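Do You Need This Year's Phone? I Say Skip It

October again, so everybody I know is asking whether to upgrade. My answer is no. Same as last year. I'll explain, quickly, I've got a train at 6.

First, what's new on the Cleto 9:

-A brighter screen. Peak brightness goes from 2,182 nits to 2,320. Go outside, hold both up. Tell me which is which. I couldn't.

-A faster chip. Faster at what? My messages were already opening.

-Charging at 65 watts. OK, this one is nice. More on that below.

-A new shade of green.

That's the list. They padded it to a whole hour on stage with a drone shot and a guy playing piano.
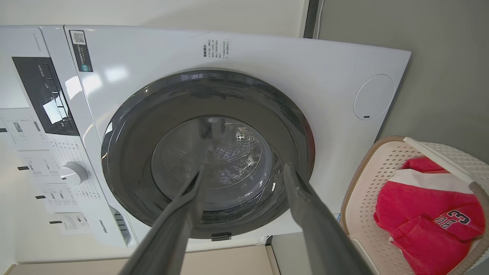

Now look, I'm not against new phones. I bought the Cleto 6 on day one and stood in line for it outside the Kawaguchi store with my friend Kenta Ogura, in the rain, and we both thought it was worth it. The camera was a real jump. You could see the difference in every picture, even the bad ones. That was an upgrade. This is a tune-up with a price tag.

And the price. They'll tell you it only went up 100 dollars. Only! On top of last year's bump, for the same storage, and you still buy the fast charger seperately. So that 65 watts I said was nice? You get it if you pay again. Otherwise you're plugging in the old brick and waiting like the rest of us.

My sister-in-law says trade-in makes it basically free. It doesn't. Read the page. You're signing up for a plan you would never pick if the phone wasn't attached to it, and you're stuck there until they've made the money back. I did the math on the back of an envelope and then I got mad and threw out the envelope.
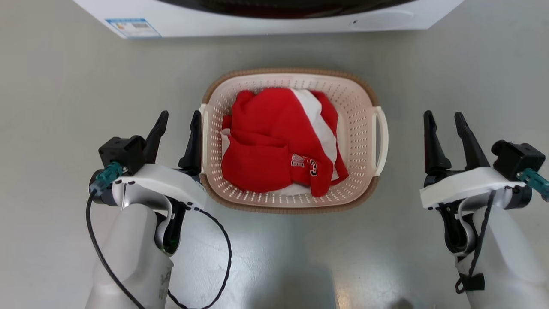
What should you do with the money? New battery. Seriously. Most people who tell me their phone is "dying" have a tired battery and a full storage bar. Kumiko Ogura had a Cleto 7 she was ready to throw in the river. Took it to the repair counter at Mutwood, came back an hour later, phone lasts till bedtime again. She also deleted a pile of old videos and screenshots. Runs great.

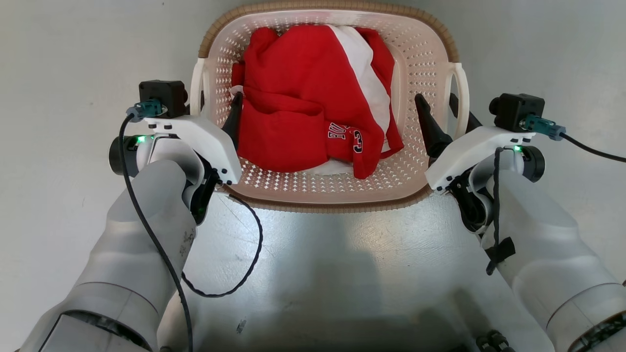 Red and white in one basket.

The part that really bugs me is the software. The new photo search, the one where you type in what you're looking for and it finds the picture? Only on the 9. Cleto says the older chips can't handle it. I don't buy it. Clokton does the same thing on a phone that costs half as much and is two years old. If a Clokton can do it an 8 can do it. They're holding it back so the new box has something printed on it.

Hiyori Ishida emailed me after my last column to say I'm being cheap and that some people just like new things. Fair. I like new things too. If you've got the cash and you want the green one, get the green one, I won't stop you. But don't let the ad talk you into thinking your old phone went bad overnight. It's the same phone it was in September.

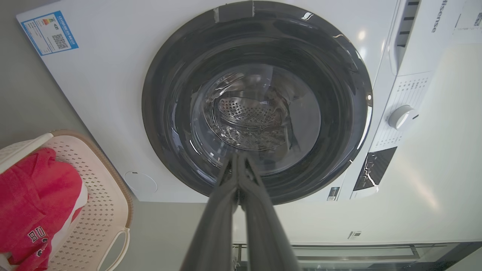
Who should buy it, then? If your phone is five years old or it stopped getting security updates, sure, go ahead. Even then I'd look at the 8 first. Stores want them gone and the prices drop fast. Same size screen, same cameras on the back, and it fits the cases that are already in the clearance bin.

If you have a 7 or an 8, sit this one out. Put a battery in it. Clear out your downloads folder, I know what it looks like in there. And turn off the auto-brightness thing for a day before you decide your screen is too dim, becuase half the time it's that.

Maybe the 10 will be the big one. People are saying folding, people are saying a week of battery. People said that about the 9. I'll believe it when I'm holding it.

Ok. Train. Comments are open, be nice to each other.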